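# Learning by Hand: A Conversation with the Holodcombe Student Manipulation Project

The Student Manipulation Project at Holodcombe has completed its second year. It began as an after-hours robotics club and is now a credit-bearing course, open to students in any major who have passed the introductory programming sequence. Participants spend two terms collecting demonstrations with hand-held grippers, training a control policy on what they have collected, and testing that policy on the department's arm, which the students call Rewi.

Faculty lead Ngaio Fairweather and two students, Lev Vasylenko and Nia Craddock, met with the department newsletter on 20th June to discuss the year's work and the plans for the next one.

Dr. Fairweather said the decision to move from a club to a course was a practical one. "The club had good people and very little continuity," she said. "A student would spend a term learning how to record a clean demonstration and then leave for an internship. When the work carries credit, they stay with it long enough to see their own data used."

In the first weeks of the course, students do no programming at all. They practice with the grippers, picking up and setting down ordinary items until their movements are even and repeatable. Mr. Vasylenko, who joined the project as a sophomore, said he had not expected this part to be difficult.

"I assumed that anyone could pick up a marker," he said. "Then we played my first recordings back. I was changing my grip halfway through, I was stopping to think, and I was swinging the gripper around when I talked to people. A policy trained on that will learn to hesitate. My lab partner could tell which recordings were mine without looking at the log."

By the end of the spring term the group had accepted 3,223 demonstrations into the shared set. Each one is reviewed by a student other than the one who recorded it. Ms. Craddock coordinated the review and wrote the guidelines that the reviewers follow.

"The first version of the guidelines was one page, and people argued over every line," Ms. Craddock said. "What counts as a failed grasp? If the object slips and you recover, do you keep it? We decided to keep recoveries and label them. I still think that was right, although Lev voted against it."

Mr. Vasylenko confirmed that he had. "I wanted two separate sets," he said. "I have seen the test results since then, and I have stopped arguing."

Much of the recording takes place in the open office that the project shares with other groups, on the white tables and among the furniture already there.

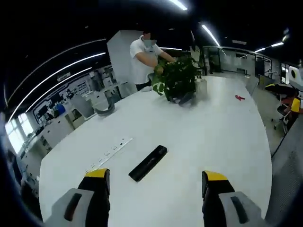 *Both gripper fingers over a white table, with a potted plant farther back.*

Dr. Fairweather said that working in a room in regular use was a deliberate choice. "Our first data came from a single bench with a plain backdrop," she said. "The policy performed well at that bench and poorly everywhere else. Students understand this quickly when they carry the system down the hall and watch it miss a cup."

The lesson was especially clear in October, when the class held its midterm trial. Each team was given a short list of tabletop tasks and one afternoon to run them. Ms. Craddock's team completed 38 successful trials, the highest total in the class, but lost points for its written report.

"We didn't record the lighting," she said. "When we tried to explain why the later runs were worse, we had nothing to point to. Silviu Roman graded the reports, and his comment was one sentence long. I have written down the lighting every time since."

Mr. Roman, the teaching assistant for the course, also maintains Baster, the software the students use to trim and label their recordings. It was written by an earlier class and has been rewritten in part by every class after it. Dr. Fairweather described it as the oldest member of the project and said that replacing it had been proposed more than once.

Asked what she would change, Ms. Craddock named the schedule. Training runs are placed late in the second term, and a team that finds a labeling error at that stage has little time to correct it. Dr. Fairweather agreed and said that next year each team will train a small policy before the midterm, using whatever data it has by then.

The course will also add a joint exercise with the student robotics society at Tiludness. Teams from the two schools will exchange demonstrations of the same task and test each other's policies. Heather Trevaskis, who advises the Tiludness group, has drafted the task list, and it is now being tried by returning students.

Mr. Vasylenko will be one of them. He plans to stay on as a reviewer while he completes his senior thesis on grasp recovery, a subject he chose after losing the vote on the guidelines.

"I read through all the labeled recoveries to prove that they were noise," he said. "I ended up with a list of questions, and Dr. Fairweather told me to pick one."

Students who wish to enroll should speak with Mr. Roman before registration opens. Prior experience with robot hardware is not required.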